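Home Products Service and Care News Careers Contact

Search this site Enter keyword Go

Memenau opens its upkeep programme for benchtop plate-handling cells, starting with Rao

FESTHORPE — Memenau, which builds and looks after small laboratory automation cells, is very pleased to announce that its new upkeep programme is now open to every laboratory using one of its benchtop systems. The first to sign up is Rao, the testing laboratory in Nudville, whose plate-handling cell has been the patient test subject for the whole scheme since last winter, and whose staff have been generous with their time, their opinions and their biscuits.

The programme grew out of a simple worry. A plate-handling cell is a fairly modest thing, a robot arm with a two-fingered gripper working over a perforated base, but it lives or dies by small distances. A holder that has crept a little way across its bolts, or a gripper finger with a worn face, will not usually stop the work outright. It will make the work slightly worse each day, until a plate is set down crooked one evening and somebody has to come in early to sort it out. We wanted to catch that creeping trouble while it was still cheap and easy to put right.

"When I first visited Rao, the cell was running perfectly well, and the staff were rather puzzled that I wanted to take the holders off," said Anil Nambiar, who leads the service team at Memenau. "But I have always felt that the best day to look after a machine is a day when it is behaving itself. You have time to be curious — you can loosen one thing, measure it, put it back and see what has changed."

Under the programme, each laboratory receives a planned visit after every 3,000 plate moves, with a shorter check by its own staff at every 1,000. The shorter check takes 28 minutes when done in the order given in the handbook, and needs nothing more than a hex key, a soft cloth, the alignment block supplied with the cell and a spare plate that no one minds scratching.

It begins at the bottom and works upwards. The base plate is wiped down and the bolts of each holder are tested by hand. The alignment block then goes into the first position of the holder, and the arm is brought over it at its slowest speed, so that the operator can see whether the fingers come down evenly on both sides. If they do, the same thing is done at the last position, and the positions in between can be trusted. If they do not, the holder is put square first and the arm is taught its positions afterwards. Doing it the other way round is the commonest mistake we meet, and we have made it ourselves more than once.
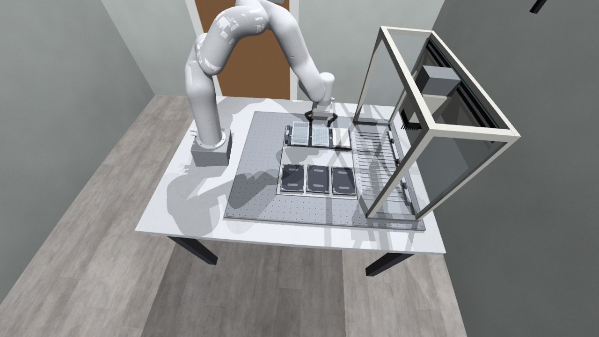 The planned visit goes a good deal further. Our engineer checks the gripper fingers for wear, goes over the arm's mounting at the pedestal, and runs a full set of moves with empty plates before any real work is allowed back on. Every position is written down before and after, and the laboratory keeps its own copy, so a slow drift over several visits can be followed on paper by anyone who cares to look.

At Rao, that paper record has already earned its keep. During the trial the team completed 1,231 moves between two of the early checks, a little over the recommended figure because of a busy spell in December, and the notes showed one holder sitting very slightly further back than it had before. Vasanthi Nadar, who runs the assay room there, traced it to a single bolt and had it put right before lunch.

"I am not an engineer and I never wanted to become one," she said. "What I like is that the handbook speaks to me as though I am a sensible person with other things to do. Ajith and I now share the check between us on a Wednesday, and I have grown quite fond of it."

Her colleague Ajith Arumugam has contributed a good many of the handbook's clearer sentences, along with the suggestion that the teaching steps be printed on a separate card that can stand beside the keyboard. We have adopted it gladly, and the card now goes out with every new cell.

Laboratories wishing to join can do so through their usual Memenau contact or by writing to Harish Iyer at our Festhorpe office. Cells of any age are welcome, and the first planned visit includes a half-day of training for up to four members of staff. Questions from the press should go to Tharun Nair, also at Festhorpe, who will be happy to arrange a conversation with the service team.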